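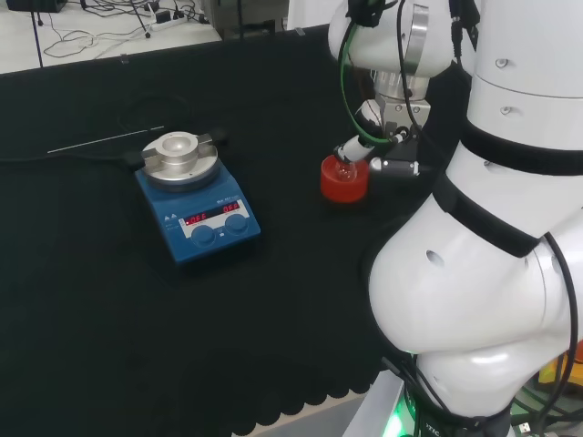 Laboratory glassblowing

By Oda Lundgren. Last revised in March
Share this article · 14 shares · 3 comments

Laboratory glassblowing (also called scientific glassblowing) is the craft of making, changing and repairing glass apparatus for use in chemistry, physics and medicine. It is different from artistic glassblowing mainly in its starting material. The artistic glassblower usually gathers melted glass from a furnace, while the laboratory glassblower usually starts from finished tubes and rods and softens them in the flame of a burner.

Most of the common glassware in a modern laboratory is made by machine. The hand craft remains important for special apparatus, for small series and for repairs.

Materials

Until the end of the nineteenth century most apparatus was made from soda-lime glass, the same family of glass as in windows and bottles. It becomes soft at a rather low temperature and is pleasant to work, but it expands a lot when it is heated. A vessel of this glass can crack if it is warmed or cooled too quickly, and thick places are in more danger than thin ones.

Borosilicate glass contains boron oxide and expands much less. It came into wide use in laboratories in the first decades of the twentieth century and is today the normal choice. Because it needs a hotter flame, workshops had to change from burners with gas and air to burners with gas and oxygen.

Fused silica, often called quartz glass, is used where even borosilicate glass is not sufficient, or where ultraviolet light must pass through the wall. It is worked at temperatures near 2,000 degrees Celsius, and the light from the hot material is so strong that dark eye protection is necessary.

Different glasses can normally not be joined directly if their expansion is very different. The joint may look good while it is hot and then break during cooling. In such cases the glassblower uses a graded seal, a short tube made of several glasses in a row, where each one differs only a little from its neighbour.

Methods

Work is done at a bench burner, with a hand torch or on a glassblowing lathe. At the bench the worker turns the tube with both hands at the same speed. This is the first skill a learner must get, and it is generally considered the most difficult. If one hand is faster than the other, the soft part between them becomes twisted.

Air is blown in by the mouth through a rubber hose with a swivel, so that the tube can continue to turn. The other openings are closed with stoppers. By heating, blowing, pulling and pushing, the glassblower can make bulbs, bends, side arms and closed ends. Carbon or graphite tools are used to give the final form to rims and necks, as hot glass does not stick to them.

A lathe holds the tube in two chucks which turn together. It is used for pieces that are too large or too heavy for the hands — for example condensers with several jackets and large reaction vessels.

Round bottoms

A bulb is one of the oldest forms of laboratory glass, and it is also natural to the method, as soft glass that is turned and blown evenly will become round. The form has practical advantages. The wall can have the same thickness everywhere, and there are no corners where stress can collect, so the vessel tolerates heating well. Under vacuum the pressure of the outside air is divided evenly over the wall. Flat-bottomed flasks are weaker at the edge of the base and are in general not suited for vacuum.

The disadvantage is that a round flask cannot stand by itself. It is held by a clamp at the neck or placed in a ring of cork, rubber or another material.
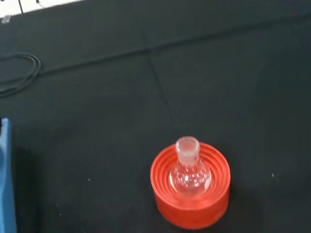
A small round-bottom flask of clear glass in a red-orange stand.

Annealing

After working, the glass contains stress, since the outside has cooled before the inside. To remove it the piece is annealed: it is heated in an oven, kept there for some time and then cooled slowly. For borosilicate glass the oven must reach more than 500 degrees Celsius. Stress that remains can be seen in a polariscope, where it appears as bright or coloured areas between two polarising filters.

A piece which is not annealed can stand on a shelf for months and then break without any visible cause.

Joints and standard sizes

Early apparatus was connected with cork and rubber stoppers, which were attacked by many solvents. Ground glass joints solved this problem, but at first every pair was ground together and fitted only each other. Old pairs therefore often have the same number scratched on both parts. Standard tapers made the parts exchangeable. A joint described as 24/29 is 24 millimetres wide at the large end and has a ground length of 29 millimetres.

Training and workshops

The education of laboratory glassblowers differs between countries. In some there is a formal apprenticeship of several years, in others the craft is learned inside a workshop. Many universities had their own glassblower during the twentieth century, but the number of such positions has gone down, and several departments may now share one.

The Kvam workshop is an example of a small shared one. It was started by Borghild Fjeld, who taught two apprentices, Oleksandra Mykhailiuk and Rónán Nic Aodha. Its archive contains 1,714 working drawings, most of them in pencil, and a repair book in which the vacuum traps take up the largest part. Mykhailiuk later took over the lathe work, and the drawings are still used when an older piece has to be copied.

See also: Borosilicate glass; Fused silica; Ground glass joint; Polariscope; Vacuum line

3 comments · Log in to comment

We use cookies to remember your reading settings. Accept · Manage cookies
Get new articles by e-mail once a month. Subscribe to the newsletter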